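Paid participants wanted: hand-held gripper recordings, Skoseck

The Skoseck project is looking for people who will help us to teach a learning system how to handle packaged food. You do not need to know anything about robots. You need two steady hands, patience for small repeated tasks, and some free hours in November.

We are a small group working in the Vergara building in Kustatstead. Our system learns from examples made by people. A participant holds one gripper in each hand and does a simple task at a table, and the movement of both grippers is recorded together with video. Later the same task is given to a robot with two arms. For this round we want to collect 2,000 examples, and we would like that they come from many different hands.

What you will use

The grippers are opened and closed with your own fingers. They are research tools and they have been used a lot, so the padding on the fingertips shows wear. Before each session please look at both fingertips and tell the session leader if a piece of padding comes off completely. 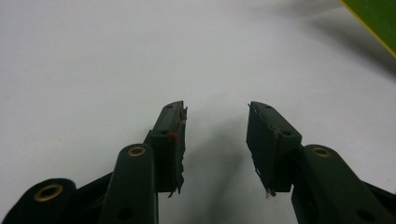

What you will do

All tasks in this round are done with soft packages and a divided tray. You pick up a pouch or a snack bag with one gripper, turn it if necessary, and place it in the tray. In some tasks you pass the package from one gripper to the other before placing it. Soft packages bend and slide, and two grasps are never quite the same. This is exactly the reason why we need so many of them.

Please work at your natural speed. If a package falls, pick it up and continue. Recordings with a mistake and a correction are useful for us also, and you will not lose any payment for them. 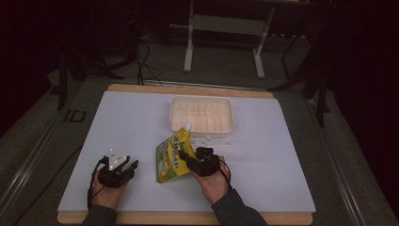 Nazanin Alipour, from the previous round: "I was too careful in the first hour and my wrists became tired. Then Osamu told me to stop trying to do it beautifully. After this it went well, and I came back for three more sessions. My advice is to rest your elbows whenever you can."

We have since made the sessions shorter. One session is now 90 minutes, with a break in the middle and a practice part at the beginning which is not recorded. You can stand or sit, and the height of the chair can be changed.

A common difficulty for beginners is working with both grippers close together near the tray.
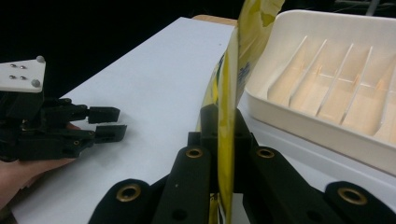 Most people find a comfortable position during the practice part. The session leader, Osamu Ikeda or Silvana Vasconcelos, will stay with you and can answer questions at any time.

Who can take part

You should be 19 or older and able to use both hands without pain. Left-handed people are very welcome. Please wear long sleeves that fit close to the arm, and take off rings and watches.

Payment

We pay 27 dollars for each session, by bank transfer. You may do up to four sessions. The video can show your hands and sleeves. Your name is not stored with the recordings, and you will receive a consent form to read before you decide.

How to apply

Write to Chie Tamura at the Skoseck project office, Vergara building, Kustatstead, before 13 October 2018. Please tell us your age, which hand you write with, and what times of day are possible for you. Questions about the consent form should go to Nghĩa Sầm at the same office.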